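How a Gripper Gets Its Checkup

A gripper works like a hand with two stiff fingers. The fingers slide together to hold a thing and slide apart to let it go. At the Lurkari workshop, Sarita Solanki checks each gripper after 15 days of use.

First she opens the fingers all the way and wipes the inner faces with a dry cloth. Dust makes them slip.

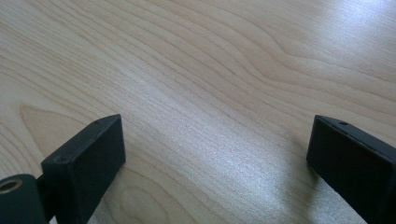 Next come the screws. Shaking loosens them a little at a time, so each one is tested with a small hex key. A loose screw lets a finger tilt, and a tilted finger holds things by one corner.

Last, she closes the gripper on a test block and pulls. If the block moves, the finger pads are changed. A set of pads lasts up to 11 weeks. The old pads go in a bin marked with the gripper's number.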